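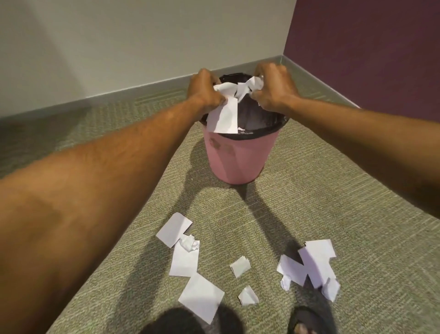

Brenda thinks the February sourdough batches came out flat from the flour and nothing else, and she told me so twice before I had my coat off. She may well be right! I had blamed the proofing shelf, which runs cool in the mornings, but she reminded me that we opened the new Villalba sack right when the trouble began.

**February, a little after 4 p.m.**

So I spent a happy afternoon going back through the old pages (my handwriting was nicer then, I must say) and found that starter no. 2 rose beautifully on the last of the old flour, on that very same cool shelf. That does lean her way.

Mixed today, for comparison:

- Old flour, the end of Lahcen's jar: 882 g, water and salt as usual
- Villalba: same weight, same water, same salt

The Villalba dough drank up the water much faster and felt tight under my hands, almost like pasta dough, and I was sorely tempted to add a splash more. I held off, as it would have spoiled the test. Both bowls are covered and resting at the back of the bench, so please, whoever is in early, don't move them closer to the oven!

Ilari wants to try a longer soak before the salt goes in. I'd like to see these two baked first, and then he can have the bench and my good scraper too.

Still to do: feed no. 2, and ask Rutilio for the milling date on the sack.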